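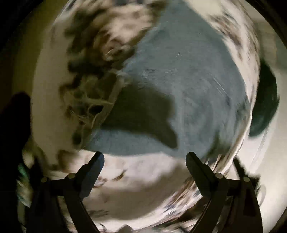

Looking for opinions on mixed loads in a Dandell front loader, vented dryer on a separate circuit. The usual advice is to sort by fabric weight, and I have never been convinced it matters at household volumes. Mine currently has one big light blue piece with a ribbed texture taking up the center of the drum and patterned white pieces running along the rim. Same program for everything, 620 watts on the low setting. Dry times are acceptable. What bothers me is the fraying. One cloth sheds long pale threads, and they wrap around whatever is next to it.

drumlevel
Posted 7:12 pm

Fraying threads are a hem problem. Trim them, zigzag the edge, or put that piece in a mesh bag. I would still split the load. A heavy item holds water longer than thin cotton, so the sensor keeps running and the thin stuff gets overdried.

Sokimstead
Posted 7:40 pm

Disagree on splitting. Two half loads use more power than one full one on every machine I have metered. I logged 17 cycles on a Barrientos and the mixed load won each time. Pull the light pieces early if you care.

drumlevel
Posted 7:58 pm

Pulling early means standing next to the machine. And 17 cycles on one dryer is one dryer.
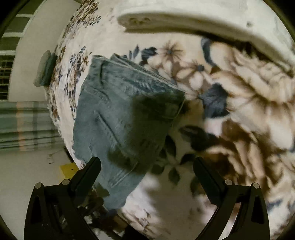

ghendriks
Senior Member | Posts: 2,314
Posted 8:26 pm

Godelieve Hendriks here, for those who know me from the ironing board thread. Denim is the piece I would take out of the argument altogether. It goes in inside out, comes out with the waistband slightly damp, and gets folded flat on the bed straight away. One leg over the other, waistband at the top, seams pulled straight by hand. The double-stitched seams pucker if they are dried to the end, and no amount of folding fixes that afterward. A printed sheet makes a good enough surface as long as the jeans are not new. New indigo on cream cotton is a bad idea.

On spin speed: 600 rpm is too low for denim if it is going in a dryer. Go as high as the label allows.

ply_and_weft
Posted 8:51 pm

Do you fold in half again after that, or leave them long?

ghendriks
Senior Member | Posts: 2,315
Posted 9:03 pm

Long for the drawer, in thirds for a shelf.

Sokimstead
Posted 9:10 pm

Hanging is less work – clip at the hem and the weight does the pulling. I use the Clunuvix clips. They leave a small mark on thin fabric, none on denim.

drumlevel
Posted 9:22 pm

They left marks on mine. Black denim, both hems.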